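Cordless Drill Care: Storage, Batteries and Chucks

Workshop tips from Ivley Home & Shed

A small cordless drill does most of the jobs in a house. It hangs shelves, tightens cabinet hinges and puts flat-pack furniture together. Looking after one takes a few minutes a month.

Where to set it down

Drills with a flat, block-shaped battery will stand upright on the pack. Use a level surface and keep the drill well back from the front edge. Take the bit out first if you are going to leave it there. A drill standing on a sloping bench or a pile of offcuts will go over sooner or later, and the chuck usually takes the knock.

If you are working on a kitchen or dining table, wipe the underside of the battery before you put it down. Grit stuck to the plastic will scratch a polished top. An old place mat works well as a parking spot.
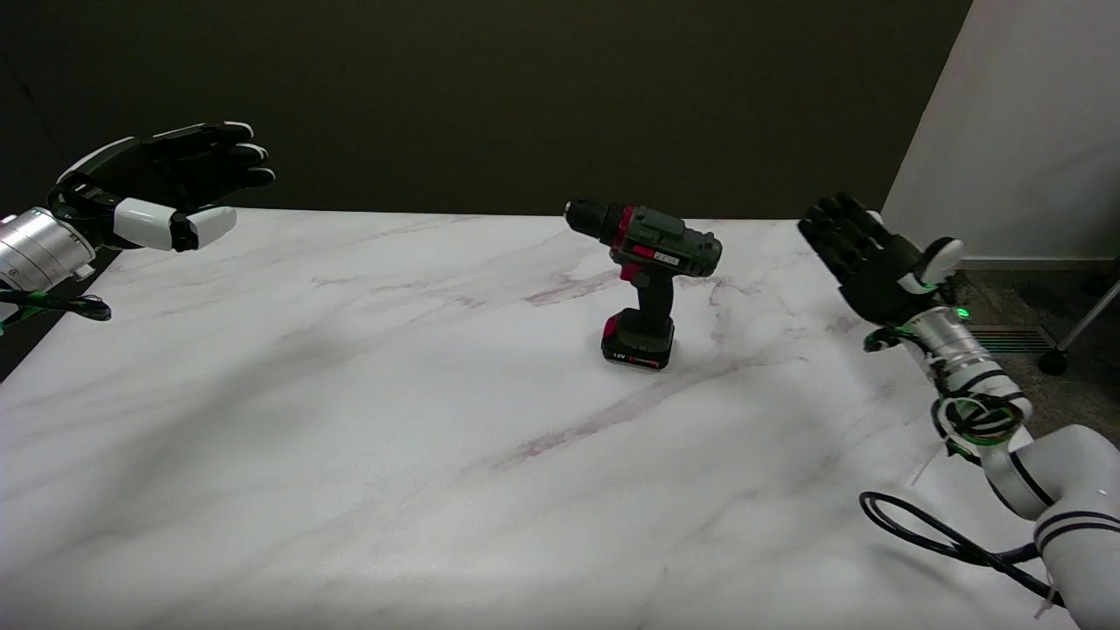

Between jobs, put the direction switch in the middle position. On most drills this locks the trigger. Do the same before changing a bit or handing the drill to someone else.

Keyless chucks

Open the jaws wide, push the bit in, then back it out slightly so the jaws grip the shank and not the flutes. Tighten by hand until it stops. Run the drill slowly for a second and watch the tip. If it wobbles, the bit is in crooked – loosen it and start again.

Dust makes a chuck stiff. Point it at the floor, open and close it a few times, and brush out the jaws with a dry toothbrush. Skip the oil, which holds dust.

Batteries

Store packs indoors. A shed that freezes in January or bakes in July is hard on them. For a long break, leave the pack partly charged and take it off the drill. Keep loose packs away from screws, keys and coins.

Vents

Brush the vent slots after drilling plaster or masonry. Wear glasses if you use compressed air.

Bits

We keep 24 bits in a lidded tin, sorted by size, with masonry bits wrapped in a rag of their own. Throw out any that are bent.

More in this section: Sharpening a Chisel – Hanging a Heavy Mirror – Labels for Screw Jars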